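Wrist camera upkeep on the Clerero cell – speaker notes
Mikthorpe users' day, 5/28/18

Slide 1 – title
Say hello, say which cell. One arm, one gripper, one wrist cam, one table. Talk is 11 minutes, leave the rest for questions. Don't do the company history again.

Slide 2 – why this talk
We run this cell in sim first, then on the floor. Same config file both sides. When somebody swaps a camera bracket on the real arm and forgets the sim copy, we lose a day. Happened in April. Mount was off by 7 mm, picks all landed short, everyone blamed the planner. Planner was fine.
So – this is the maintenance side. How we keep the wrist cam honest, in sim and on steel. No learning stuff, go see the Tanoli talk for that.

Slide 3 – what the wrist cam gets when it's deep
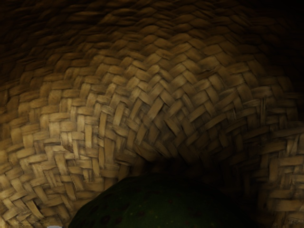
Exposure is the first thing I check after any mount change. Auto exposure OFF, locked value, written on the tape on the cabinet door and in the config. Reason to be strict about it: down inside a basket the light goes from pale straw on the left to almost black in the top right corner, and only the top of the green thing pokes in at the bottom. Let the camera hunt in there and you get a different picture every run. Mention we tried leaving it on auto for a week. Mention it was a bad week. Then lock focus too, same page of the config, people always skip it.

Pause here, ask who has their exposure locked. Usually half the room looks at there shoes.

Slide 4 – the routine
Go fast on this one, it's in the handout.
– Park arm at home, gripper open, drives off.
– Lens wipe, dry cloth. No alcohol on the Kasik lenses, takes the coating off.
– Bracket screws, check with the small torque driver. Both sides, not just the one you can reach.
– Cable clip at the flange. If the cable has any pull in it at full wrist turn, redo the loop.
– Fingertips. Look for wear on the inside faces, swap as a pair.
– Power up, touch off on the reference pin, save a frame.
– Compare frame to the last good one. If the pin has moved, stop, do the full hand-eye cal.
– Only then copy the offsets to the sim config. Same person does both, same sitting.

Log counter on our arm was at 1235 cycles when we first did this properly. Should have been much earlier. Now it's every 192 cycles and after any bump, no exceptions for "it was only a little bump".

Slide 5 – outside view

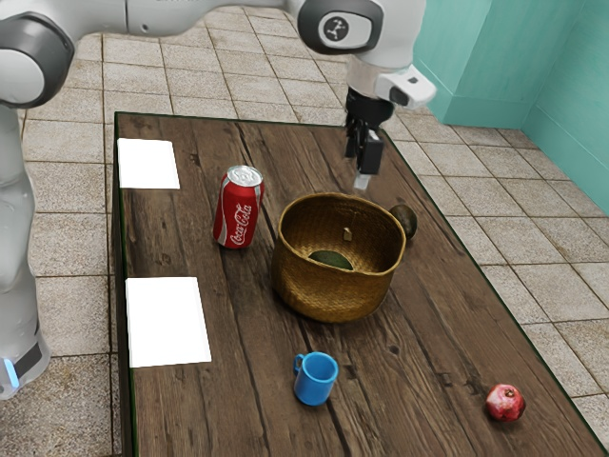
A reply on the Mikthorpe list after the last version of this talk asked why bother doing the bracket check in sim at all, when a simulated screw can't come loose. Fair question, put it up front. Screw can't, number can. Somebody edits the flange frame to fix one thing and the camera frame rides along with it. We had exactly that, tool frame fixed, camera frame wrong, no error anywhere. So the sim gets the same reference pin test as the floor cell, same pass limit, same log sheet.

Point at the camera box on the side of the end effector. It's offset from the fingers so any angle error in the bracket gets worse the further down you reach. Basket wall doesn't forgive much. Table top picks will look OK long after basket picks have gone bad – so test in the basket.

If anyone asks about clutter on the table – yes we leave it in, can, mug, paper, fruit. Calibrating on a clean table told us very little.

Slide 6 – setting the approach height
Short one. Hover height is set per container, stored with the container, not with the job. Old setup had it in the job and we had three copies that disagreed. After a bracket change redo the hover for the deepest container first, the others mostly follow.
Finger clearance to the rim: check by eye on the real one at slow speed, hand on the stop. Sim collision margin stays on. Do not let people turn it off to "get a clean run".

Slide 7 – good frame to keep as a reference

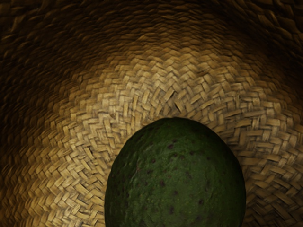

Wrist cam reference, avocado-like fruit in the woven straw.

Talk over it: you want texture you can count on. Weave is good for that, sharp strands where it's bright, easy to see if focus has drifted. Save one per container. Put the date and the offset values in the file name or you will never know wich one was current.

Slide 8 – what still goes wrong
– Cable loop. Still. Want a molded guide, waiting on the part.
– Two laptops with two configs. Pick one.
– Night shift swaps fingertips, doesn't log it.

Slide 9 – questions
Handout is on the Clerero share. If short on time drop slide 6, not 4.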